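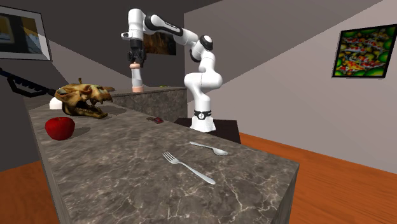 What is a grasp planner?

A grasp planner is the part of a robot's software that decides where and how a gripper should take hold of an object. It is given some account of the object's shape and position, and it returns one or more hand poses, usually in order of preference, for the motion planner to try.

Overview

Grasp planning stands between perception and motion planning in most manipulation software. The perception stage reports what is present and where it lies. The grasp planner proposes positions for the hand. The motion planner then looks for a path of the arm that reaches one of those positions without striking anything on the way. Control software follows the path and closes the fingers.

The division is a matter of convention. In some systems the grasp and the path are searched for together, and in others a single learned model produces movement commands directly from camera input. Separate stages remain common in teaching and in industry. They can be tested one at a time, and a fault can usually be traced to the stage that caused it.

Simulated work

Much grasp planning software is written and tested in simulation before it is run on a machine. A typical simulated room contains an arm on a fixed base, one or more worktops, and a selection of objects that differ in size and outline. An apple, an animal skull and a piece of cutlery make very different demands on a two-fingered gripper. An upright cylinder is among the simplest cases and can be approached from directly above, with the fingers pointing down.

Surfaces and backgrounds are often changed between trials. Patterned stone, wooden flooring and framed pictures have no bearing on the physics of a grasp, but they affect any planner that works from colour images. A model trained against plain surroundings may perform poorly when the background becomes busier.

Candidate generation

Planners differ chiefly in how they arrive at their first list of possible grasps. Geometric planners work from a known model of the object. They search for pairs of points on opposite sides of the surface at which the fingers could press towards each other. A pair is kept if the gap between the points is less than the full opening of the gripper, and if the surface at each point faces the finger closely enough to prevent slipping.

Sampling planners work from a partial view, most often a point cloud taken from a depth camera. Points are picked at random and a hand pose is fitted to each. Poses that would place a finger inside the object or the table are removed. The Cerham planner, an open package used mainly in teaching, draws 400 samples for each object by default. The number can be raised to 1,000 for objects with narrow graspable parts, at a cost in computing time.

Learned planners replace part or all of this search with a trained model. The model may score poses proposed by another method, or may suggest them itself. Training data is commonly produced in simulation, where a grasp can be attempted and its result recorded without wear on equipment.

Scoring

Candidates are ranked before they are passed on. The oldest measures are based on force: a grasp is rated by the size of the outside push or twist it could resist. Such measures assume that the contact points and the friction are known exactly, and they tend to favour grasps that are sensitive to small errors in position.

Later measures test for this weakness. In the procedure described by Yến Hầu for the Vandau toolkit, each candidate is repeated 100 times with small random changes to the object's pose, and the score is the share of repeats in which the grasp holds. The procedure is slow when run in full, and the toolkit applies it only to candidates that have passed a quicker geometric check.

Other terms are often added to the score. These include the distance from the hand to nearby objects, the distance of the arm's joints from their limits, and the suitability of the grasp for the task that follows. A spoon held by its bowl may be held firmly and still be of no use for stirring.

Approach and retreat

A complete grasp is normally described by three poses. The pre-grasp pose places the open hand a short distance from the object. The grasp pose is the one at which the fingers close. The retreat pose is the first point to which the hand moves afterwards, in most cases straight upwards.

The movement from the pre-grasp pose to the grasp pose is usually a straight line, carried out at reduced speed. Collision checking between the fingers and the target object has to be relaxed during this movement, or the motion planner will reject every path that ends in contact. Incorrect handling of this exception is a frequent source of error. If it is left in force for too long, the planner may later route the arm through the object it has just put down.

Thin and flat objects

Cutlery, cards and shallow boxes present a particular difficulty when they lie flat. The fingers must come very close to the supporting surface, and a small error in the estimated height of that surface will either press the fingertips into it or leave them closing above the object. Depth cameras add to the problem, as shiny metal may return few valid readings or none.

Several remedies are in use. The hand may be lowered until a contact force is felt and then raised slightly before closing. The object may be pushed to the edge of the surface, where one finger can pass beneath it. The Dunell controller provides the first of these as a built-in routine and leaves the second to the user's own program.

Timing and failure handling

The time allowed for planning depends on the application. Systems that pick from a moving belt must select a grasp before the object has gone out of reach, and generally accept the first candidate above a set score. Systems that work on still objects can afford a fuller search. In its default settings the Cerham planner stops after 60 seconds and returns the best candidate found up to that point.

Every practical system needs a rule for failure. If the motion planner cannot reach the first candidate, the second is tried, and so on down the list. If the list runs out, the software may take a new view of the object, draw fresh samples, or report the object as out of reach. A grasp that fails during execution is often detected from the width of the gripper: fingers that close completely are holding nothing, unless the object is very thin.

Interfaces and file formats

There is no single agreed format for exchanging grasps between programs. Most packages record the pose of the hand relative to the object, the opening width and a score. They differ in the choice of reference point on the hand, which may be the wrist flange, the palm or the midpoint between the fingertips. Grasps transferred without correcting for this will be displaced by the length of the fingers or more.

The Nigatu format, drawn up by Ovidiu Bucur, requires the reference point to be named in the file header. Files without the entry are refused on loading. The requirement was added in the revision of 9/30/20; files written under the earlier version must be converted before use. A converter is supplied with the Vandau toolkit.

See also

Collision checking
Inverse kinematics
Motion planning
Point cloud
Pose estimation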